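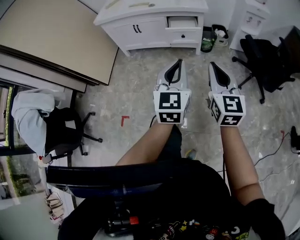 Ioana Lazăr

Work and Automation, handout for the second lecture
09/09/2025

Welcome back, and thank you to those of you who stayed behind last time to argue about the word "replace". I have been turning it over ever since, and I think you were right to be cross with me for using it so loosely, so I have rewritten a good part of this handout. Please read it before the seminar if you can, and scribble on it.

Where we had got to

Last time we talked about older kinds of factory automation, where an engineer writes down each movement and the machine repeats it for as long as the part in front of it stays the same. In that arrangement the people on the floor are mostly asked to keep out of the way, feed the machine and call somebody when it stops. Their skill is wanted at the edges. We looked at what that did to pay grades and to the way shifts were put together, and I shan't go over it again.

The kind of work we turn to now starts from a different place. A person takes a gripper in each hand and does a task with those instead of with their own fingers, and the movements are recorded so that a robot can be trained on them. The person sits or stands as they would for any other job. The cubes at the back of the grippers carry square black-and-white patterns, called markers, and a camera can use markers like these to work out where each gripper is and which way it is turned. I would like you to keep the person in mind throughout, more than the tool. There is an arm behind each one, and a back and a chair, and somebody who will want lunch.

The Dernix case

Our main case for the next few weeks is Dernix, a firm with 266 people on its Wuditz site, which packs and repairs small household goods. In June it began asking some of its bench staff to spend part of the week making demonstrations, with software supplied by Clastum. Eight people took it on at the start. They were chosen by their supervisors, and how they were chosen is something we shall come back to, for it caused more bad feeling than anything to do with the machines.

By the end of the first month they had made 789 demonstrations, of which 590 were kept. I find these two numbers very useful for teaching, and I would ask you to stop over the gap between them. A demonstration that is thrown away is still work that somebody did. It took the same time and made the same wrist tired. At Dernix the staff were at first told only the number kept, and it appeared beside their initials on a sheet by the door. You can imagine how that went down with people who had been praised for years for being careful and slow.

What changes for the person doing it

The first thing that people mention is the hands. Somebody who has packed glassware for a long time does a great deal by feel - a small give in the cardboard, a lid that is nearly on - and two jaws do not pass much of that along. So a skilled worker becomes a beginner again for a week or two, in front of colleagues, at a task they could do half asleep. Some enjoyed this very much. One told me it was like learning to eat with chopsticks, and that she had gone home and practised with the salad tongs! Others disliked it a good deal and asked to go back to the bench.

The second is pace. On the bench you speed up and slow down as you please, within reason, and you chat. When demonstrating you are asked to move steadily, to begin and end in the same way each time, and to avoid the little habits that make the job bearable (turning the box over to look at the bottom, for instance, which everyone did and no one could explain).

The third is harder to put neatly, and I am not sure I have it right. It concerns what a person is handing over. The wage at Dernix pays for hours. A recording goes on being useful after the hour is finished, and may be used on a site the worker has never seen. Several of the staff had thought about this before management had, and they wanted to know whether their recordings would be kept if they left. When I last visited there was still no written answer.

A word on comfort, too, as it is so easily passed over. Look at where the arms are held and think about keeping them there, with a tool in each hand, for a morning. Consider what sort of chair you would want, where the cables ought to run and how often you would need to put everything down. The staff at Dernix asked for shorter turns before they asked for money.

For the seminar

Please come ready to talk about these. Rough notes are fine.

Should a discarded demonstration be paid the same as a kept one, and who ought to decide that it is discarded?

If you were writing a job description for this work, would you call it a new job or an extra duty? Try a draft of half a page.

What would you want in writing before you agreed to be recorded?

The reading is in the usual folder, along with the Dernix rota, which is a bit faint in places, and I will bring paper copies for anyone who prefers them.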